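Slide 1 – title
Hi everyone, I'm Liliana Sala. Thanks for staying for the after-lunch slot! My talk is called "Dials, Please" and it's about the knobs and buttons in our kitchens. Wait for the door to close before starting.

Slide 2 – my grandmother's stove
Tell the stove story. She couldn't read the numbers anymore, but she knew where the soup setting was by feel, with the pointer at her thumb. When the family bought her a glass-top with touch controls she went back to sandwiches for a month. (Pause here, people usually have a story of their own. Take one if someone offers.)

Slide 3 – how we got interested
Remo Guerra and I started Kirnari as a newsletter in August. We asked readers to send us the one control in their home they loved and the one they couldn't stand. We got 184 replies, and 85 of them complained about the beep. I could do a whole talk on the beep. Don't get stuck on the beep.

Slide 4 – what a dial does well
Your hand gets the answer before your eyes do. Turn it a bit, get a bit more. You can overshoot and come back without starting over. Compare that with holding down a plus button while it crawls from 10 seconds to two minutes, then flies past it – I love asking a room who has done this, so ask!

Slide 5 – labels around the knob
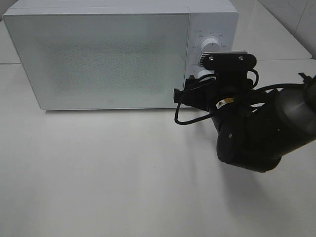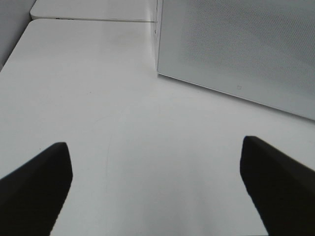

Slide 6 – the one-minute test
This is the fun part. Rebecca Fontana came up with it and I think it's brilliant. Hand a friend something they've never used and ask them to set it for one minute. Say nothing at all. Watch where their finger goes first, and watch their face. Remo lasted four seconds before he started helping, so he now does the coffee.

Slide 7 – what people told us
Read the Usa Meesuk quote slowly:
"I don't want my kitchen to be clever. I want to be able to use it with flour on my hands."
Then the second one, from the reader with two ovens who only ever uses the old one. Skip it if we're past the halfway mark.

Slide 8 – where dials fall short
Be fair here. Small times are hard to set on a wide dial. Pointers the same color as the knob disappear in low light. Raised marks help a lot, and a bump of nail polish works if your knob didn't come with one.

Slide 9 – try it at home
Pick one thing you use every day and try it with your eyes closed (nothing hot, please). Write down what you had to guess. Sheets are on the back table, and there are 500 of them, so take extras for your neighbors.

Questions. If somebody asks about car dashboards, say yes, the same thing, and point them to Remo.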